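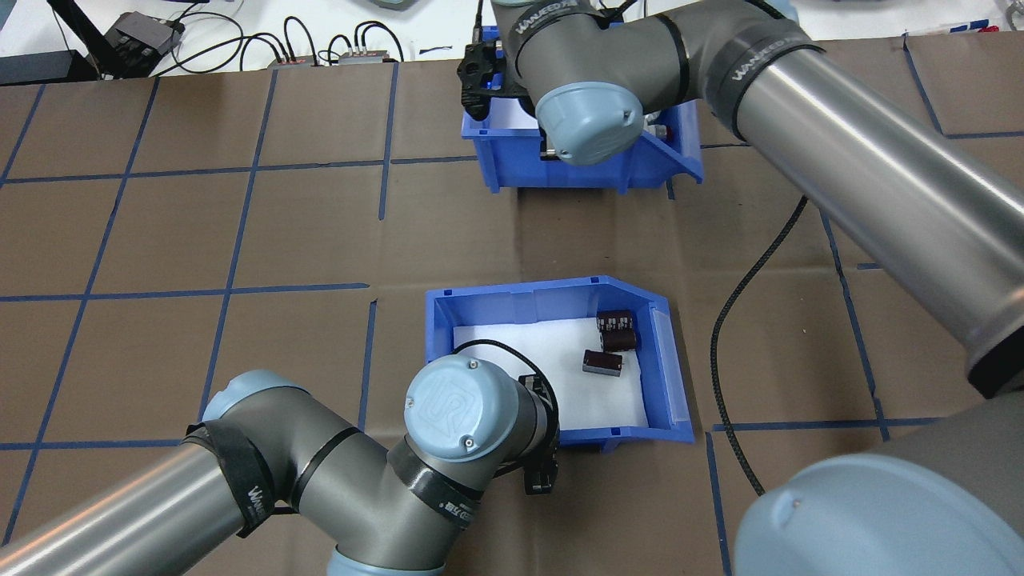
Brown mat, blue tape, both bins. August, before lunch.

Up before six, no reason. Coffee, toast, second coffee in the car. Forgot the good pen again so this is all in pencil and will smudge.

Parts day. Meaning sorting, meaning the blue bins and me standing there till my feet go. Higinio had the mat down before I got in – brown paper, blue tape in squares all over it. He's proud of the tape. He should be, I tried a grid back in the spring and it came out like a road map of Sustcombe. Didn't tell him that.

White liner in the bin is the best idea anyone has had all year. Roksolana's idea, I want that written down somewhere so here it is. Bare blue plastic and you lose the small stuff, I swear it sinks. On white you just look. My eyes are not what they were and I don't care who knows it.

Delivery from Grimthorpe was meant to be 3,000 pieces, all sorts, and Efren had the paperwork and the paperwork said something else, so 27 minutes on the phone. Not me on the phone, thank god. I stood next to him eating his crackers. In the end they're sending a new sheet "this afternoon". Wrote down this afternoon with a question mark.

Things to remember before I forget them
labels for the shelf by the door
more blue tape, the wide kind if they have it, if not whatever
ask Yurii about the stool
Onuoha order – did anyone send it??
dentist

Lunch late. Soup from the place on the corner, too much pepper, ate it all. Kyrylo wants to swap the week of his sister's wedding and I said yes before I looked at the calender. Looked at it after. It's fine, just tight. 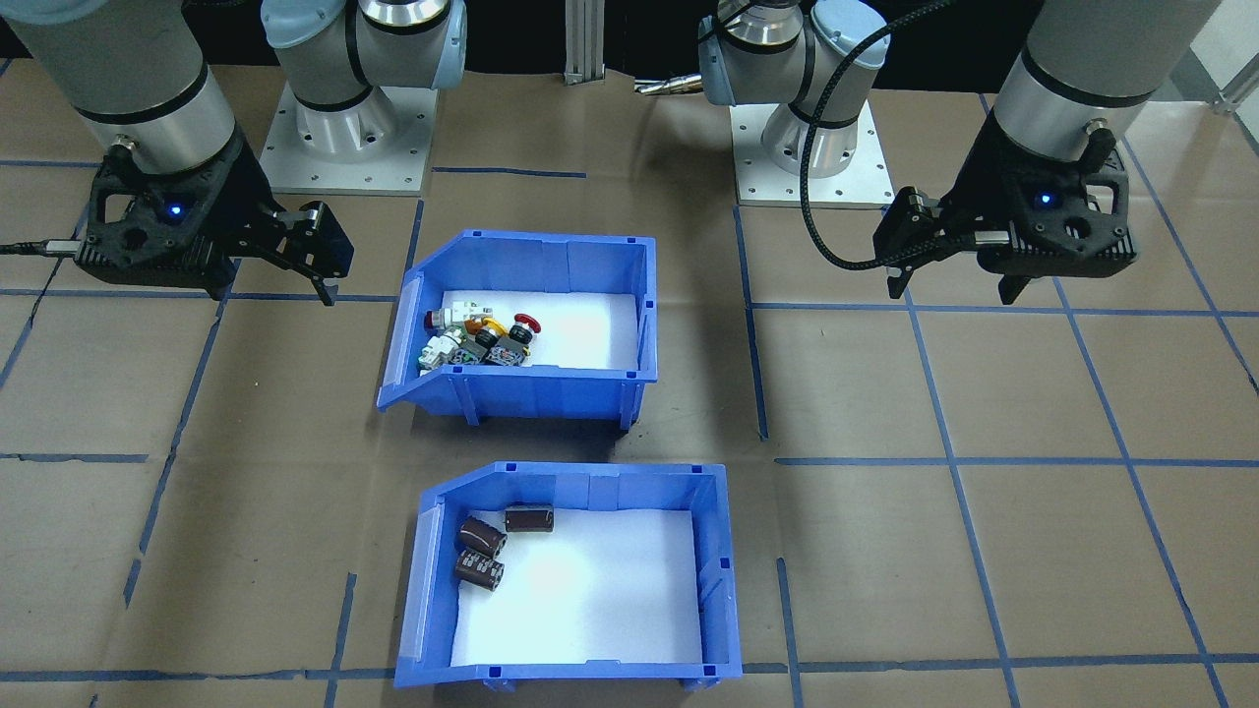

Afternoon went quicker. I like it with one bin behind the other, you keep your place and the tape gives you something to line up to. Higinio would have them side by side. We've had this talk. We'll have it again.

Little electrical bits are the worst for me, always have been. Dad had coffee cans full of them in the garage, never sorted, he'd tip one out on a newspaper on the kitchen table and hunt through with one finger while dinner got cold. Mom moved the newspaper once with everything still on it. Long quiet evening that was. I think of it every time I'm bent over a bin and it's been what, thirty years. Still couldn't tell you what half of it was for.

No sheet from Grimthorpe by four. No sheet by five. Efren said a word.

Yurii says I can have the stool if I fix the leg. So that's my Saturday job, or whenever, need wood glue and the long clamp, which is at my brother's, which means going to my brother's. Maybe just buy a clamp.

Home the back way, road up by the school again. Tomatoes looking sad, watered them, gave the dog the end of the chicken. Feet up by 8. Back of my neck is stiff from looking down all day, need to raise the table or get shorter.

Tomorrow – chase the sheet first thing, then Onuoha, then tape. Call the dentist at lunch, really call, not think about teh dentist and then eat a sandwich. Lights out, pencil's nearly done anyway.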